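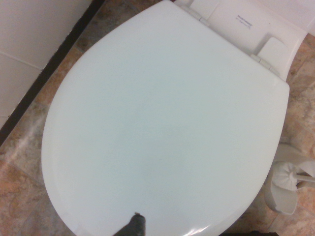
*White seat and lid, closed.*

## Washroom refurbishment and care: notice to residents

The programme of washroom works at Baloyi House entered its second stage in March. This item sets out what has been completed, what remains, and what residents are asked to do in the meantime. It replaces the short notice placed in the lobby in January, which gave an incorrect order of works for the upper floors and should now be disregarded.

There are 129 washrooms in the building, counting the shared facilities on the ground floor and the two beside the laundry. The first stage dealt with the lower floors and was carried out by Homovero under the existing maintenance agreement. The second stage covers floors four to seven. Residents of those floors will receive a card through the door stating the morning or afternoon on which access is needed. The card gives a telephone number for changes. Requests for a different time should be made before the evening preceding the visit, as the fitters collect their parts for the next day at the close of work.

### What the work includes

Each washroom is inspected before anything is removed. Where the pan and tank are sound, they stay in place and only the seat, hinges and internal tank fittings are renewed. Where a crack or persistent leak is found, the whole suite is replaced, and a second visit will be arranged for the floor covering. Residents should not assume from a neighbour's experience that the same work will be carried out in their own home. The condition of the fittings varies a good deal from floor to floor, and some suites were renewed privately by earlier tenants.

The water to a single washroom can normally be turned off at the isolating valve behind the pan. In the older flats on the east side this valve is missing or seized, and the supply to the whole riser has to be closed. Where this applies, a notice will be fixed to the door of the riser cupboard on each affected landing. The interruption will not exceed the period stated on that notice without further word from the building office. Residents who need water for medical reasons are asked to make themselves known to the office beforehand so that suitable arrangements can be put in hand.

Before the visit, please remove mats, bins, brushes and any items kept on top of the tank. Shelving fixed directly above the tank must be cleared as well, although it need not be taken down. The fitters are not permitted to move residents' belongings and will leave a card if they find that they cannot reach the fittings. A missed visit is placed at the end of the list for that floor.

### Care of seats and lids

The office has received a number of questions about cleaning, and the following guidance has been agreed with the supplier of the new fittings, Zerkuretti.

Seats and lids should be washed with warm water and a mild detergent, using a soft cloth, and dried afterwards. Scouring powders and abrasive pads leave fine scratches in a glossy surface, and these hold dirt and become difficult to clean. Bleach intended for the bowl should be kept off the seat altogether. If it is spilt there, it should be rinsed away at once with plenty of water. When a bowl cleaner has been left to stand, the lid should remain open until the bowl has been flushed.

The hinges deserve more attention than they usually receive. Dust and limescale gather around the mountings, and a seat that is not quite firm will begin to shift sideways with use. The fixings on the new seats can be tightened by hand from beneath the pan. Tools should not be used, as the plastic nuts will split if forced. A seat that continues to move after it has been tightened should be reported.

Closed lids are not intended to bear a person's weight. Nine of the replacement lids requested last year had cracked near the hinge, and in most of those cases the resident had been standing on the lid to reach a cupboard or change a bulb. A step stool may be borrowed from the building office on signature. Bulbs in washrooms will be changed on request, without charge, for residents aged over 70 and for anyone else who is unable to do so safely.

### Flushing and leaks

Most of the faults reported during the winter concerned the tank and its lever. A lever that has to be held down, or that does not return to its resting position, usually points to a chain that has caught or stretched inside the tank. It may also mean that the nut holding the lever to the tank has worked loose.

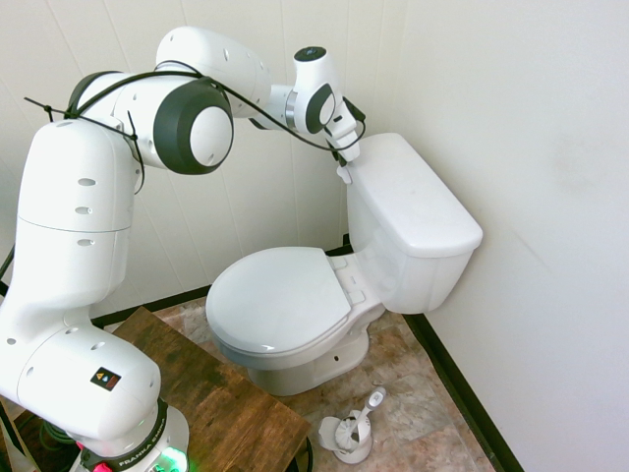 Residents are asked to press the lever once, firmly, and release it. Repeated pressing before the tank has refilled does not produce a stronger flush and places strain on the linkage. If the bowl has not cleared, please wait until the sound of filling has stopped before trying again.

A tank that continues to run after it should have filled is losing water into the bowl. The loss may be slight enough to go unnoticed by day. A simple check is to place a few drops of food colouring in the tank in the evening and leave it unused for 15 minutes. If colour has reached the bowl by then, the valve at the base of the tank is not sealing and should be renewed. A single leaking valve of this type was measured on the third floor last autumn and was found to be passing 400 litres a day. The cost of such losses falls on the common water account and is therefore borne by every household in the building.

Blocks and tablets that hang or float inside the tank are no longer permitted in any washroom maintained by the building. They soften the rubber seals, and pieces breaking away from them have been found lodged under the valve. Products which clip to the rim of the bowl may still be used. Wipes of any kind, including those sold as suitable for flushing, must be placed in a bin. The main drain on the east side was cleared twice last year, and wipes made up most of what was removed on both occasions.

### Reporting a fault

Faults may be reported by telephone, by letter or at the office counter, which is open from nine until noon. The report should give the flat number, the room, a short account of the fault and the times at which access can be given. If the label on the tank can be read, the office would be glad to have the wording copied down, as it helps the fitters to bring the correct parts. Residents should not move the tank or lift off its cover in order to look for other markings.

Ordinary faults will be attended to within 14 working days while the programme is under way. Water coming through a ceiling, a blocked pan in a home with only one washroom, and any leak close to an electrical fitting are treated as urgent and should be reported by telephone at any hour. The out-of-hours line is operated by Bruvisance, whose staff can authorise an emergency visit without reference to the office.

Residents wishing to fit a seat of their own choosing may continue to do so. The original seat should be kept and refitted at the end of the tenancy – a charge is made where it cannot be produced. Soft-closing and raised seats are acceptable, as are fixed grab rails, but rails must be installed by an approved contractor because of the pipework behind the washroom walls. An application form is available at the counter.

### Remaining stages

Work on floors four and five will be finished before floor six is begun. The shared facilities on the ground floor will be closed in turn, so that one remains open throughout. The washrooms beside the laundry come last and will be out of use together while the floor drain is relaid. The dates for that closure have not been settled and will be given in a later issue, along with the arrangements for the laundry itself, which will have to shut for part of the same period.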